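Section 4. Setting Up the Door Task in the Simulator

This section covers the virtual house used to test a Rima two-arm build before the real arms are powered. It assumes that you have finished Section 3, that both arms are listed in the Voditz control program, and that the house file has been copied to your workshop computer. Nothing in this section moves real hardware. Leave the main power switch on the bench supply off until Section 6.

4.1 Before you start

You need:

Voditz, with the Brara arm package added
The house file from the build archive
A keyboard with a number pad
At least 16 GB of memory

If several builders share the workshop computer, make your own profile first. The profile stores your camera views, speed limits and start poses. Anything saved under the shared profile can be overwritten by the next person who logs in.

4.2 Loading the house

1. Start Voditz and choose Offline from the opening menu. The status line turns gray.
2. Open the house file. The first load builds the collision shapes and can take some 200 seconds. Later loads are much faster.
3. Wait until the message "World ready" appears. Do not press Step or Run before then.
4. Open the View menu and select Left Wrist or Right Wrist.
5. Press Home once. Both arms go to the stored start pose and both grippers open fully.
6. Drive the base up to a door using the arrow keys. Stop when the door panel and the knob are both in the wrist view, with the fingers open on either side of the panel.
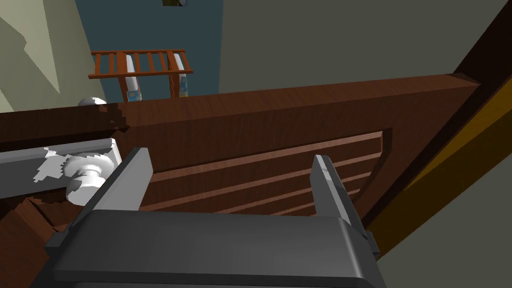 Simulator view: Pao-chu Chiang, Rima build archive

The wrist views are fixed to the gripper and turn with it. A door will often look steeply tilted in them even when the base is square to it. Judge the base heading from the Body view, and use the wrist views for the last part of the approach only.

Note: Patchy or broken-looking wood on a door is a texture problem and has no effect on contact. To clear it, close the file, empty the texture folder and load again.

4.3 Setting the approach

The approach is the short straight move that brings the open fingers up to the handle. It is set separately for each arm.

1. Select the arm on the Arms tab. The selected arm has a check mark next to its name.
2. Switch to the Body view.
3. Move the selected gripper until it is just short of the handle. Use the number pad for small moves.
4. Press Mark. The program stores this as the approach point.
5. Move the other arm back until it is clear of the door swing, then press Park.
6. Press Check Path. The program tests the move and lists any part of the robot that would touch something on the way.
7. If the list is empty, press Save.

Caution: Check Path tests the arms and the body. It does not test the cable bundle, which is not modeled. A path that passes here can still snag a cable on the real build. See 6.4.
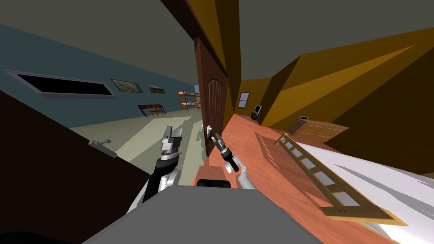 Choosing the working arm comes before any fine adjustment. Use the arm that can reach the handle with its elbow bent, and keep the other one for holding the door if the task calls for it. With the base parked like this, the right gripper is the nearer of the two to the small silver handle on the open door, so the right arm gets the check mark and the left arm is parked. If you turn the base by more than a few degrees, go back to step 1 and choose again.

Look at the floor past the doorway as well. The ladder lying in the room with the orange walls is a collision object, and the base will stop if it touches it. You can move it with the Place tool or plan a route that stays clear. Jaiswal's older version of the planner treated low objects as flat marks on the floor, so paths saved in that version must be checked again.

Lever handles and round knobs need different settings. Choose the matching type in the Handle box:

Lever: one finger above and one below, then turn the wrist down
Knob: close on both sides, then turn the wrist either way
Push: fingers closed, no grip

The Push setting is for doors that are already standing open. It uses the lowest force limit and is a good choice for your first run.

4.4 Testing the gripper with nothing in it

Run this test once for each gripper, and again any time you change the finger model.

1. Back the base away from the door.
2. Raise the gripper to a clear spot. Keep the fingertips at least one finger length from any surface.
3. Open the wrist view for that arm.
4. Press Open. Write down the number in the Width box.
5. Press Close. The fingers should meet without a jump.
6. Press Open again. The number should match the one from step 4.

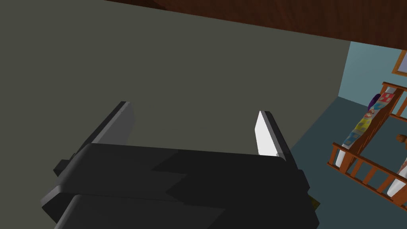 Finger spacing is read from the joint values, so the Width box will be correct even when the picture makes it hard to judge. Shading is the usual source of confusion. The inner face of the right finger shows up bright white in this view and the left one stays gray, although both use the same finger model. Go by the number. Check overhead too before you raise the arm any farther, as the brown wooden surface across the top of the view is solid to the planner.

If the second Open number does not match the first, load the finger model again and repeat the test. If it still does not match, the zero point is wrong. Go back to 3.7 and set it again.

4.5 Running the door task

1. Set the speed slider to 49 percent or lower.
2. Press Home.
3. Press Step. The robot makes one move and waits.
4. Keep pressing Step until the sequence ends. Watch the Body view the whole time.
5. If a move looks wrong, press Hold, then Back.
6. After three clean passes with Step, press Run.

Caution: Hold stops the simulated arms only. It is not an emergency stop. On the real build, use the red button wired in Section 2.

4.6 Messages

World not ready — The house is still loading. Wait and try again.

Code 893, contact before grip — A finger touched the door ahead of the handle. Move the approach point back and save it again.

Parked arm in swing — The idle arm is in the path of the door. Move it back and press Park.

Base blocked — The base has met an object on the floor. Switch to the Body view to find it.

Save your profile before closing the program. The start pose and approach points will be needed in Section 5.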